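So the old diesel has gone, and I've been driving a hybrid for long enough now to have opinions about it. A few of you asked how the swap went, so I'll start with the buying bit, which was far less painful than I'd feared.

I'd gone to Haverford set on a Rarkovetti, mostly for the boot. Lovely car to look at, horrible to sit in (my knees were practically in the glovebox and I'm not tall). Esperanza Wojcik at the dealership let me moan for a while and then handed me the keys to a Grolledano hybrid they'd had in since August. I took it round the ring road, got stuck behind a tractor, came back and said yes. Very grown up of me!

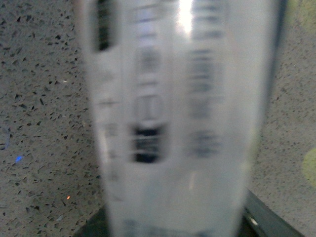
A tall plastic cup with printing on it.

The first proper trip was up to my sister's, 388 miles there and back, and I filled up once. In the diesel I'd have stopped for fuel and then again for a sulk about the price. It's quiet too, so quiet in town that I keep checking it's on. On the motorway you hear more tyre noise than I'd like, and there's a droning sort of sound when you put your foot down on a long hill. You get used to it – or I have, anyway. My sister says it sounds like a hoover in the next room.

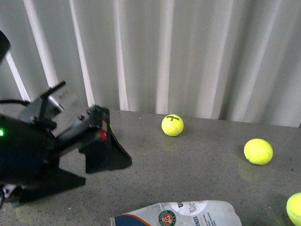

Now for the grumbles. The touchscreen does everything, including the heated seats, and it takes three taps to get to them. Three! I want a button I can find with a cold thumb. The lane assist is also far too keen on our road, where everyone parks on both sides, and it has to be switched off every single time you start the car. I've got into the habit of doing it before my seatbelt.

Insurance came in at £529 for the year with Ornovura, a bit more than I was paying before. I did ring round two others and they were both worse.
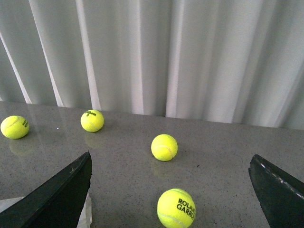 The boot is smaller than the old one, there's no getting round that. The battery sits under the floor and you lose the deep well where I used to keep the wellies and the jump leads. The back seats do fold completely flat though, and I got a bookcase home last month with the tailgate shut.

Next job is finding some decent rubber mats, as the carpet ones that came with it are already a disgrace. If you've got a set you like, leave me a comment with the make.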